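Milk paint peeling off an old blanket chest, strip it all or patch?

Posted by Ingvild Backlund

Hi all, longtime reader and first-time poster. I make small boxes and the odd stool in my garage, so I'm okay with a chisel, but finishing is where I fall apart. Last May I bought a pine blanket chest at an estate sale in Rerville. It has 1877 scratched on the underside of the lid, and I have no idea if that's the real date or just somebody's kid with a nail. I put two coats of milk paint on it (the powder kind you mix with water) and it looked great for maybe a month. Now the front is flaking off in chips the size of my thumbnail. The ends are fine! The back is fine! Only the front and one strip along the lid are letting go.

I scuffed the whole thing with 120 grit first and wiped it down with a damp rag. There was some kind of old finish on it, dark and kind of shiny, and I figured the sanding would be enough. Do I have to take the front back to bare wood or can I scrape the loose stuff and paint over it? I'd like to keep the wear around the lock if I can, that's half the reason I bought it.

kolevbench

Milk paint doesn't stick to shiny. Strip it and start over. Shellac, then paint. Did this on a dresser, never had trouble after.

Trurninitz_Turner

I'd go easier than that, especially with a lock area you want to keep. My guess is the front got more wax or oil over the years than the ends did, since that's the side people polish. Milk paint wants to soak into something, and over wax it just sits there and curls up as it dries. So the ends had enough bare pine showing to hold on and the front didn't.

What I'd do is take a plastic scraper or an old credit card and lift whatever wants to come. Press some painter's tape on what's left and pull it off slowly. If the tape comes up with paint on it, keep scraping. When the tape comes up clean, wipe the bare patches with mineral spirits on a white rag, and change the rag when it turns yellow. Keep going until it stays pretty clean, open the garage door while you're at it, and spread the rags out flat outside to dry.

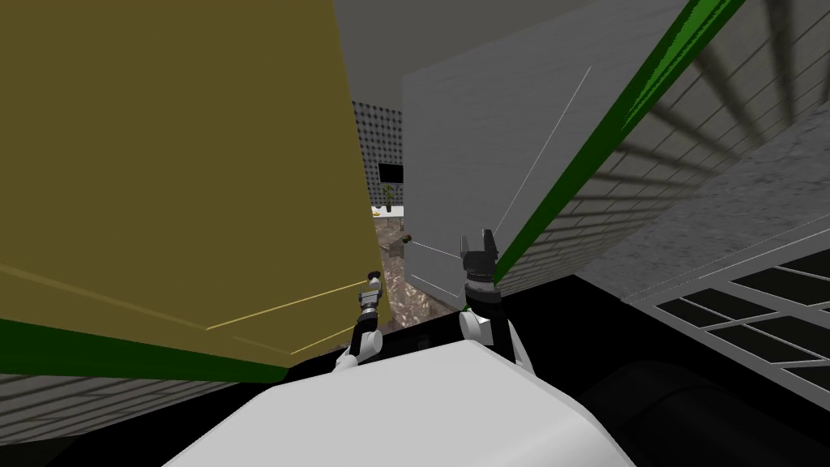

After that you've got two choices. Either mix a fresh batch with the bonding additive in it for the first coat, or brush on one thin coat of dewaxed shellac, let it dry overnight, and scuff it lightly with 200 something grit (I use 220). I like the shellac better on pine because the knots bleed otherwise, and I still put the additive in the first coat over it. Try it on a patch down near the floor first and do the tape test again the next day. I skipped that on a stool once and had to redo all three legs, ugh.

For the lock, leave it alone except for the wiping. Feather the new paint toward it with a nearly dry brush and it'll blend in okay. And mix only what you'll use that day! Leftover milk paint goes off fast and smells terrible.

One more thing, I'd get a lead test kit before you sand any more of that old finish.

Usberg Ed

Following this one. I've got a pine washstand doing the same thing, only mine is flaking on the top. I used hemp oil over the paint and it seemed to slow it down a bit, but I couldn't say for sure. What color did you use on yours?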